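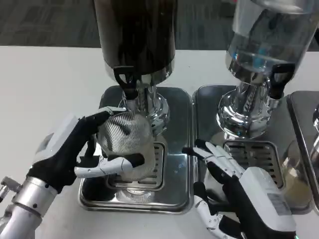
3.2 Import dependence and price exposure

The Vustberg panel covers 289 trading firms over 13 quarters and records their exposure to oil-linked freight costs. Service firms were coded separately, as labour and energy enter their prices through different channels. Following Jaiswal, we treat capital cost as fixed within the quarter — a strong assumption for firms with fewer than 200 employees.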